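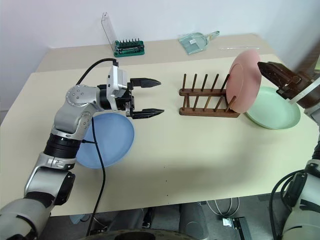 Plates and a wooden plate rack on a cream-coloured table.

Femdale adds jobs as Cimach site fills

Dec 10, 2024

Employers in the Femdale district took on 142 more people in the year to the end of November, according to the regional jobs count released this week. That brings the number working in the industrial estate and the town centre to 825, the highest since the count began.

Most of the growth came from two firms. Tzanetos, which makes fittings for cold storage, moved its assembly work into the old Cimach site in autumn and has hired 80 people there. Ilusora, a packaging supplier, added a night shift and expects to keep it going through next year.

Smaller businesses had a mixed year. Retail was flat and two cafes on the main street closed, but trades and freight both picked up. Several employers told the survey they had vacancies they could not fill - mostly for electricians, forklift drivers and bookkeepers. 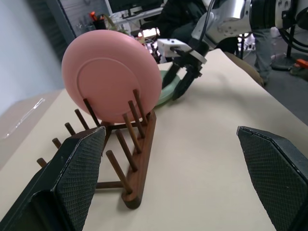
The district's business office has put the shortage down to housing as much as training. Rental listings in town fell to 19 last month, and new staff at Tzanetos are driving in from as far as the coast. A plan to rezone land behind the rail yard for townhouses is with the council and a decision is due in the new year.

Apprentice wage support stays open to employers in the district until the end of the financial year. Firms that have already claimed for one apprentice can apply for a second. Forms are at the business office counter, and the office closes at noon over the holiday period.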